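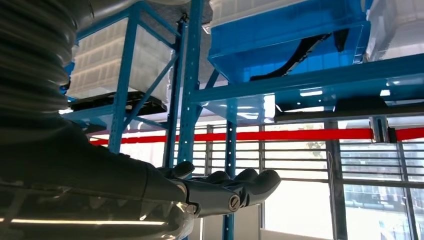
Hymn Choice in Two Small Congregations
Project report, course in Religion and Local Society

1. Introduction

In my project I studied how hymns are chosen for the Sunday service in two congregations in Kandville. The first one is Bano Chapel, which stands near the river and has an older membership. The second one is the Uvdale Road congregation, which was formed when two smaller churches decided to share one building. Both belong to the same church body and both use the same hymnal, so I expected that they would sing mostly the same songs. This expectation was only partly correct.

My question was the following: who decides what is sung, and what does this person think about when deciding?

2. Material

The hymnal has 821 numbered hymns. Besides this, Uvdale Road uses a thin supplement with newer songs, printed by the congregation itself. I attended 15 services, divided between the two places, and wrote down every hymn number from the board on the wall. I was also allowed to read the old service sheets, which at Bano Chapel are kept in folders in the vestry.

For the background I used the Kwok Collection in the Kandville public library. It contains more than 1,000 printed orders of service from the town and the villages near it, and it was given to the library by a family of printers. The collection has no complete index. I looked only at the boxes for Advent, Lent and Easter, and it was slow work.

I held conversations with the organists and with the members who help to plan the services. I promised that I would not use names in the report. I did not record the conversations but made notes immediately afterwards.

3. How the choice is made

At Bano Chapel the minister chooses the hymns after the sermon text is ready. The organist receives the list on a piece of paper and may ask for a change if a tune is too difficult or was used recently. Such a change is seldom refused. The closing hymn is often one that the members know by heart, and several of them told me that they close the book during the last verse.

At Uvdale Road the list is made for the whole season by a small group which meets in May and again before Advent. They read the Bible texts for each Sunday aloud and then suggest hymns. It can happen that the minister learns of the choice after the group has finished. One member explained to me that the two former churches had different favorites, and the first years of sharing were not easy. At that time they took turns, one Sunday with the songs of one side and the next Sunday with the songs of the other.

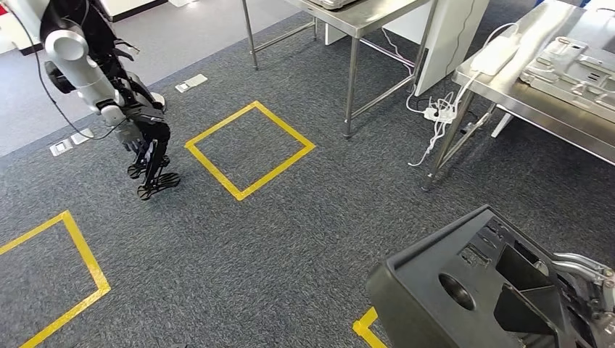 Robot's left arm and gripper above the gray carpet.

4. Old and new hymns

I had thought that the older congregation would avoid new hymns. In my notes this is true for the opening and the closing, but during communion Bano Chapel sang quiet newer songs several times. The organist said that people listen more than they sing at this moment, and therefore an unknown melody does not disturb them.

Uvdale Road uses its supplement mostly at the beginning of the service. In Lent it is put away completely. I asked for the reason and received different answers. Some said it was a custom from one of the former churches, others believed that the present minister had introduced it. The service sheets in the Kwok Collection show the same custom in Lent long before the churches were joined, so the first answer seems more probable to me.

5. Difficulties

Twice the hymn board did not agree with what was sung, and I followed the singing. I also have no notes from funerals or weddings, where the families have their own wishes. A member at Bano Chapel said that these are the occasions when new songs really come into the church. I could not examine this, but I would begin with it if I continued the work.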